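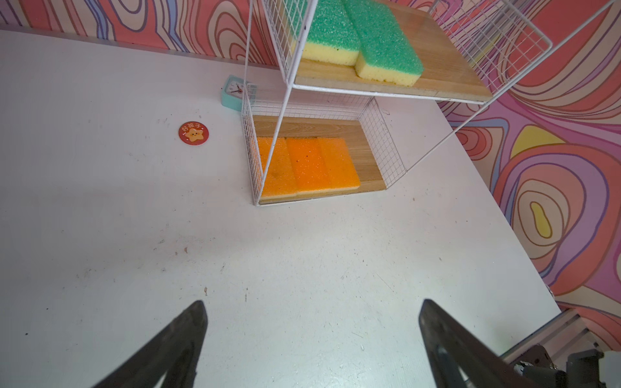
Wrist view: orange sponges on the lower shelf, green and yellow above.

**Tesmont two-arm kit – notes, Elsie Furnival, 06/07/2018**

- Say first that we paid for the kit. Prusard had no say in the review.
- Price as tested: £670 a month, setup extra.
- Both arms share one rail, with a camera on each wrist. Pause on the sponges and the wire shelf.
- Setup took us about 5 hours. The manual is thin on calibration – mention the January update.
- Support: good by phone, slow by email.

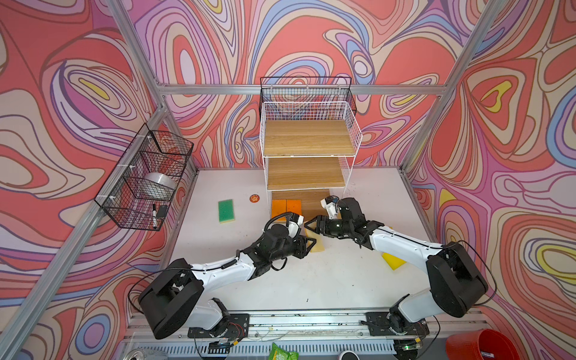
Can we hire it for a single month?
The shortest hire is three months, and the deposit is £1,000.

- Hand over to Okoth for prices on spare fingers.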